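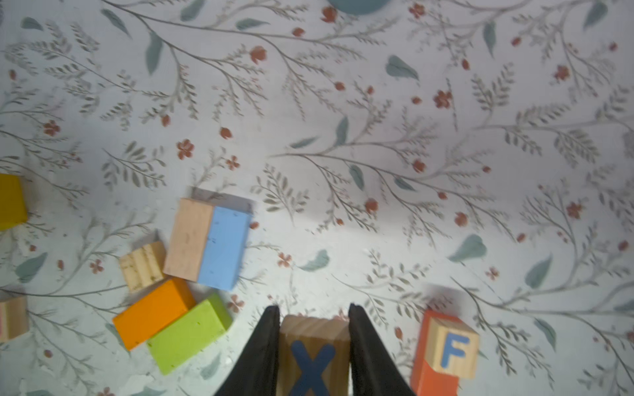
Lamisi Bonsu told me at break that the arms are only taking the boring part and I should quit worrying. Maybe. But the boring part was my whole job lol

So I'm at Wandico, the Rastville building, toy blocks. Letter cubes and the plain colored ones. Five of us used to pick and sort at the tables, all by hand. Now a pair of arms does the picking and we're supposed to be "cell attendants". Same pay. New title, no new paperwork that I've seen.

What I do now: put blocks out, wait, fix whatever got knocked over, put blocks out again. Write down every miss on a sheet. Then at the end of shift somebody takes the sheet and I never hear about it. My back feels better, I'll give them that. My head doesn't. By lunch I'm half asleep. 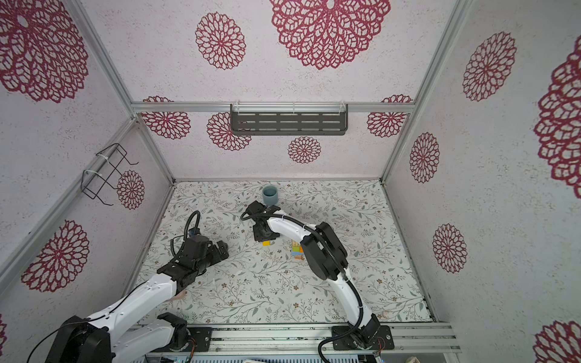

Also we all used to face each other and talk, and now it's one person per cell and I go most of a shift without saying anything to anyone. Two of the five already moved to packing because of that.

Anyway what I want to know:

Is it normal to change the job this much and keep the old job description? Should I be asking for something in writing? And has anybody found a way to make the attending part not so mind numbing. Not trying to start a fight w/ management, they're decent people mostly. Just want to know what to ask for before my review.

Posted by Reynaldo Mercado
Jan 1, 2022

Salamatu Tsikata
Went thru this at Akpalu, different product, same story. Get it in writing, yes. Email is fine. Something like "these are the tasks I do now, please confirm this is my role." List all of it — setting up, clearing, writing up misses, who you call when it stops. When our reviews came the form still had the hand sorting rate on it and half of us got marked low for a thing we didnt do anymore. Took 6 weeks to get it fixed. So ask now what you'll be graded on. That's the big one imo, more than the title.

Second thing. Ask to see what happens to the miss sheets. We had a stack of them going nowhere too. I asked for a short meeting every other week with the tech, and it changed the job a lot. You start noticing stuff, like it does worse when two blocks are touching, or one color gives it trouble and you don't know why. Then the tech explains or changes something and you get to watch whether it helps. Way less sleepy. You also learn things you can put on a resume.

On the pay, whether they have to raise it depends on where you are and if you've got a contract or a union. I don't know your situation. Check the handbook, ours had a line about "substantial change in duties" and that got two of us a bump. Not a big one.

And rotate! Half a shift on the cell, half in packing. Ask for it as a group if you can.

Kwabena Frimpong
just take the easy money man. my cousin would kill for a job where the machine does the work

Regula Strebel
I'm on the other side of this, I supervise a line at Banton. Agree with Salamatu on the review form. I'd be embarrassed if one of my people got graded on the old rate but I can see how it happens, the forms come from upstairs and don't get looked at.

The quiet is a real problem and I missed it at first. I was looking at output. We did 2,061 trays in December and I thought great, everybody's happy. Then three people asked for transfers. What helped was moving the cells so attendants stand back to back with a walkway between, and overlapping the breaks. Cost nothing but an afternoon of dragging things around. If your supervisor is decent like you say, bring that up first, it's an easy yes for them and then the pay talk goes smoother.

One more — find out who's allowed to stop the arms. If it's you, that needs to be in the job description, with training to go with it. Get the training date too, ours kept slipping.

Reynaldo Mercado
Thanks, this is really useful. Didn't think of the review form at all, gonna check it tomorow. Asked Lamisi about rotating and she's in if I write the email.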